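Papel lila que no queda bien doblado

Yeison Londoño
Estoy haciendo sobres con papel lila para unas invitaciones y no consigo que el primer doblez salga recto. Junto las esquinas, aprieto con el dedo y al abrir veo que un lado sobra un par de milímetros. Con 60 sobres por delante prefiero corregirlo ahora. Trabajo en una mesa lisa de color crema y el papel se me resbala bastante. ¿Hay algún truco?

Amparo Marulanda
A mí me pasaba por doblar en el aire. Apoya la hoja entera en la mesa, lleva un borde hasta el otro y sujétalo con una mano. Con la otra marca el pliegue desde el centro hacia los extremos – nunca de una punta a la otra, que ahí se tuerce.

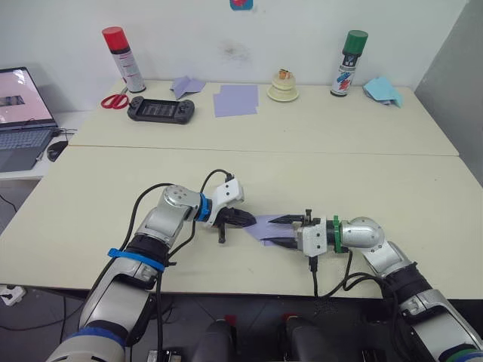
Para que no resbale, pon debajo una cartulina un poco rugosa o un tapete de corte. Después repasa el doblez con una plegadera o con el canto de una regla. Si el papel es grueso, marca antes la línea con un punzón sin filo.

Emiliano Cuesta
Mira también si las hojas vienen bien cortadas. Compré un paquete de 400 y muchas no estaban a escuadra, así que los bordes no coincidían de ninguna manera. Las recorté con guillotina y listo.

Edin Stan
Yo uso pegamento de barra y no me preocupo tanto, la solapa tapa casi todo.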